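Red (color)

Red is the color at the long-wavelength end of the visible spectrum, next to orange. Light with a wavelength of 700 nanometers is seen as a deep red. In painting it has traditionally been treated as a primary color, and in screens it is combined with green and blue light to produce other colors.

Pigments and dyes

Red ocher, a clay colored by iron oxide, is among the oldest pigments known. Later sources included cinnabar, madder root and the dried bodies of scale insects. Madder was widely grown for cloth, and the dye was usually fixed with alum. Synthetic versions replaced most plant and insect dyes during the nineteenth century, although cochineal is still used in foods and cosmetics.

Perception

The human eye responds to red mainly through one of its three types of cone cell. In dim light the eye becomes less sensitive to long wavelengths, and red surfaces look darker than blue ones – a change known as the Purkinje effect. People with certain forms of color blindness have difficulty telling red from green.

Surface and finish

The appearance of a red object depends on its finish as well as its pigment. A glossy surface reflects part of the light without coloring it, so that highlights look paler than the surrounding area. Matte surfaces scatter light more evenly.

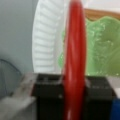

A glossy red object with paler highlights

Symbolism

Red is associated with danger, courage and love in many Western countries. In China it is linked with good fortune and is common at weddings and the New Year.

See also: Crimson, Scarlet, Vermilion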